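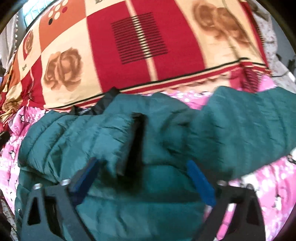

A release channel is a named stream of builds that a device agrees to receive. Most systems define at least three: development, beta and stable. The channel is stored on the device as a setting, and the update server reads it on each check. The server also reads the current build number and the hardware model, and it answers with one build or with none. Students often confuse a channel with a version. Treat the two as separate objects: a teal puffer jacket bunched up on a bed has the same size label as it would on a hanger, and a build keeps its number whichever channel carries it. Moving a build from beta to stable changes the channel table only. The file and its signature stay as they were.

Build numbers

The course uses the Kurek scheme, which has three fields: major release, train letter, sequence. In 12C269, the major release is 12, the train is C and the sequence is 269. Compare fields from left to right. Sequence numbers restart when the train letter changes, so 12D16 is newer than 12C269. Sorting the strings as plain text gives wrong results within a train (12C269 sorts before 12C27). Several lab reports in July had this error.

Staged rollout

A stable build is not offered to all devices at once. The server hashes the device ID together with the build number and takes the result modulo 2000, giving a bucket from 0 to 1999. A device is eligible if its bucket is below the current threshold. Raising the threshold adds devices and never removes one already eligible. Leaving the build number out of the hash puts the same devices first in every rollout. See Żak's notes on the Flimov server for the full derivation.

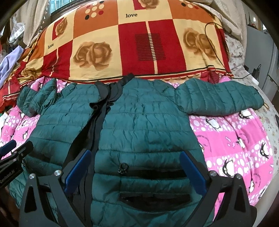
Rollback

Rollback is limited by signing. The server signs each install request for a given build, and once it stops signing an old build, devices can no longer return to it. In Zenano the signing window is set per model. Check three items before closing a window:

1. Crash rate of the new build against the old one, same models only.
2. Number of devices still on the old build with a failed update logged.
3. Whether user data written by the new build can be read by the old one.

If item 3 fails, a downgrade requires a full erase. Backups made on the new build will not restore to the old one.

Reading for next session: Mushi and Szulc, chapter 16, sections on delta updates. Bring the Aneneo log from lab 2.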